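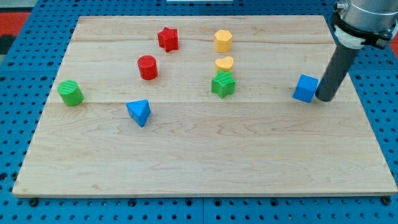 Figure 3. Small plastic shape blocks on a wooden board, including a red star and a green cylinder. Sets of loose shapes fall under class C in the catalog (see 4.2).

Journal Archive > Community Lending Studies > Articles > Toy Lending in a Small Town

Filed under: Public Libraries, Early Childhood, Collection Care

4. Missing Pieces and the Return of Incomplete Sets

4.1 Background to the problem

Toy lending differs from book lending in one practical respect. A book comes back or it does not. A toy set can come back in part, and the library must then decide whether the set is still fit to lend. Most of the work on lending collections treats an item as either present or absent, and the loss figures that libraries report follow the same habit. A puzzle with one piece gone is recorded as returned. The family who borrows it next finds the gap.

The Prevesdale collection was a good place to look at this question. It has been run from the main library and the smaller Zulari branch under one set of rules, and the staff had already been writing down what was missing at each return, first on paper slips and later in the notes field of Zakeo, the catalog system used at both desks. We obtained these notes for 13 months of lending. They cover 2,580 loans to 126 households. All household names were removed before the records reached us and were replaced with a code that let us link loans by the same family.

The notes were not written with research in mind. Some are very short ("1 cow gone") and others describe a conversation at the desk. Elīna Mägi read all of them and marked each loan as complete, incomplete, or unclear. Osaze Idahosa then read the same notes without seeing her marks. Where the two readings differed, the loan was discussed and usually moved to the unclear group. We kept the unclear loans in the data set but left them out of the comparisons below.

4.2 How sets were classed

The library sorts its toys by age range, and this was of little use to us. A wooden train and a bead set may carry the same age label and behave very differently on the way home. We therefore grouped the collection by the way its parts are held together during use and storage.

Class A covers single objects with no parts that come off, such as a push cart or a rocking toy. Class B covers sets where each part has its own place, so that a gap can be seen without counting. Inset puzzles and most shape sorters with a fitted tray are in this class. Class C covers sets of loose parts kept together in a bag or tub, including building blocks, counting shapes, play food, and animal figures. Class D covers games with printed boards or cards and a small number of pieces, along with written rules.

A few sets could have gone in more than one class. A marble run has large parts that are easy to check and marbles that are not. We placed such sets by their smallest part, because the notes showed that the smallest part was nearly always the one missing. Dress-up clothes were hard to place under any of these headings and were put in class C after some discussion. Removing them does not change the direction of any result reported here.

4.3 What went missing

Incomplete returns were most common in class C and next most common in class D. Class B sets came back incomplete less often, and class A sets, as one would expect, almost never did. The few class A notes concern batteries, straps, and one missing bell.

Within class C, the number of parts in a set was a weaker guide than we had expected. Large tubs of plain bricks were often returned with a brick or two missing, but staff seldom treated this as a fault, and the notes suggest that they stopped counting the bricks after the first few months. Smaller sets drew more attention. When a set has one of each thing, every part is needed, and a missing part is noticed by the next child as well as by the staff. Play food sets were the most frequent subject of notes at both sites. The notes mention the half of a cut fruit more often than any other single part.

Card games showed a different pattern. Cards were rarely lost, but dice and pawns were. In several cases a game came back with a pawn from another game in its place, and it is not possible to say from the records whether the swap took place at home or in the library. Rule sheets also went missing. Staff kept a folder of copies for this reason, and a missing rule sheet was not always noted, so our count for class D is probably too low.

We had thought that loss might rise with the length of the loan. It did not do so in any clear way. Families who renewed a set were no more likely to return it incomplete than families who brought it back at the first due date. One reading is that parts are lost early, in the first days of play, or in the packing and carrying at the end, and that the time in between matters little. The desk notes give some support to this. Parents often said that a piece had been "in the car" or "under the couch," and many of these pieces came back on the next visit.

4.4 Late pieces

The return of single pieces after the set itself had been handed in was more common than the library's own reports suggest. These reports count a set as incomplete on the day it is checked in and do not change the entry later. When we followed the notes forward, a large share of the missing parts turned up again, most often at the family's next visit. Some came back much later, after the set had been pulled from the shelf and its label removed.

Such late pieces created a problem of their own. A piece handed over the desk with no set attached has to be matched, and this depends on a member of staff who knows the collection well. At Zulari, where one person worked most of the hours, late pieces were matched quickly. At the main library they went into a drawer. By the end of the period studied the drawer held a mixed group of pieces that no longer belonged to any set still in the catalog. We were allowed to go through it and could match a few of them to sets that had been withdrawn as incomplete.

The difference between the two sites should be read with some care. Zulari has a smaller collection and a narrower range of toys. It also holds fewer class C sets. It may be that any site of that size would do as well, whoever was at the desk.

4.5 Checking at the desk

The library used 3 methods of checking during the period. At the start, staff counted all parts at return while the family waited. This was given up in April at the main library after complaints about the line, and returns were then checked at the end of the day. Later a photo card showing the full contents was added to each tub, and families were asked to check the set against the card before leaving home.

Counting at the desk found the most missing parts, but it also took the most time and was disliked by both sides. Several notes from this period record that a parent was embarrassed or annoyed. End-of-day checks found nearly as many, although by then the family had gone and had to be called. Reminder calls were made for games and puzzles but seldom for blocks.

The photo card appears to have worked best for class B and D sets. For class C the effect is less clear. Where the set held one of each part the card was easy to use. Where it held many of the same part, families told staff that they had looked at the card and thought the tub "seemed right." Grewal's condition scale, which the library had adopted for its puzzles, has no grade for this case, and staff entered such sets as good unless a part was plainly absent.

We can't separate the effect of the card from the effect of practice. Most households had been borrowing for some time when the cards came in, and they may have learned by then which parts tended to go astray. New households joined throughout the period, but too few joined after the cards were in use to allow a fair comparison.

4.6 Limits of the records

The notes record what staff saw and chose to write down. A busy afternoon produces fewer notes than a quiet morning, and the two sites did not write in the same style. Sets that were already incomplete when borrowed may have been charged to the wrong loan, above all in the period of end-of-day checks, when tubs were sometimes put back on the shelf before they had been opened.

The records also say nothing about what a missing part meant to the family who borrowed the set next. Section 5 takes up this point through interviews with borrowing parents at both sites - most of whom had received at least one incomplete set and had not reported it.

Shares: 13
Comments: 3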